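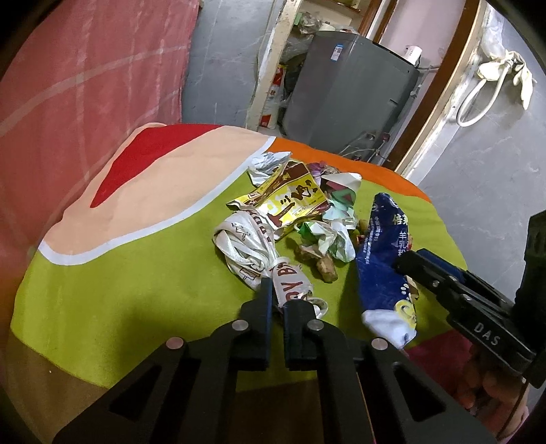
Scraps on the round table, patterned cloth.

14 Feb 2019. Sorting bench notes, B. Hajji

Table clearing again. Lunch rubbish plus peelings mixed in one heap, wrappers and veg bits together, right of the middle of the cloth. Wanted to see what goes where under the new Radby bin labels. Labels still not clear to me.

Scale zeroed with the small tray on. Tray 146 g, written on the base in marker now so we can stop re-weighing it. Whole heap incl. tray 513 g. Haven't split by bin yet, do after tea.

Going by the yellow packet first. Crinkled foil edges, so general waste, unless Fawzy's list says otherwise (it's pinned by the sink, page 2 is missing, who has it?). White tissuey stuff to compost only if no plastic in it. Tear test. Purple scrap, compost pile for now.

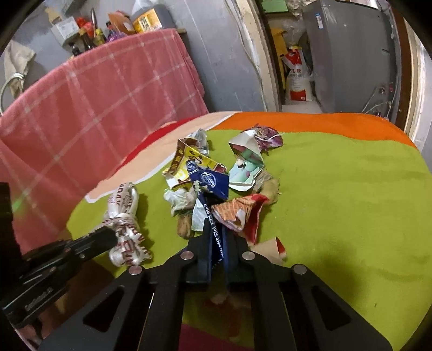 Photo: B. Hajji / Skastero workshop

Dark blue packaging on top, the one with the white oval logo. The navy strap with white lettering has to come off that before it goes anywhere, straps jam the Clillov baler. Little knotted bit at the strap end goes with the strap.

Torn card with the mint green print: paper, knock crumbs off first. Clear-ish crumpled wrapper: soft plastics tub. Brown lumpy pieces and teh yellowish one: green caddy. Cut anything longer than 5 cm.

Cloth: shake outside, not over the bench. Colour ran on the last one at a hot wash so keep it cool, 20 min, hang it on the rail.

To do
- empty caddy, liner is split agian
- new liners, the bigger size
- ask re soft plastics pickup, may not start til April
- find page 2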